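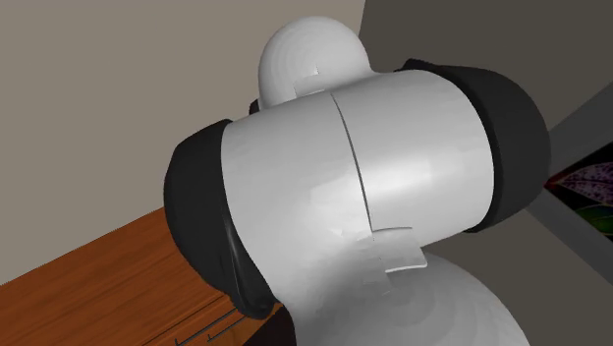
How to get your money back when a transit strike eats your ride

I commute on the Brakell line, and when the drivers walked out in August I was out five prepaid trips before I figured out how to claim them. So I wrote it all down while it's still fresh!

First, check that you have a claim at all. Passes and prepaid tickets usually qualify, but if you paid per ride and never tapped in, there's nothing to refund. Look for the strike notice on the operator's site and save a copy. Mine was notice 521, and the form asked for that number right on page one.

Next, pull up your trip history. In the Plotico app it's under Account, then Past Trips (scroll way down, it's kind of hidden). Set the dates to cover the whole strike plus a day on each side – some night buses stopped running before the official start.

Now fill out the form. Do it on a computer if you can, I lost everything twice on my phone. Where it asks for a reason, pick "Service withdrawn" and skip "Delay." Delay claims go to a different office and pay a lot less.

If you took a cab or a shared van to get to work, attach the receipt. I rode with Marwat one morning and got part of that fare back too, which I really didn't expect.

Then send it and write down your claim number. Mine was 3,359. You'll want it when you call, and you'll probably have to call. The phone line opens at 8 a.m. and it's pretty quiet before 9.

One more thing – if you get a letter offering ride credit, you can write back and ask for a bank transfer. The credit runs out at the end of the year.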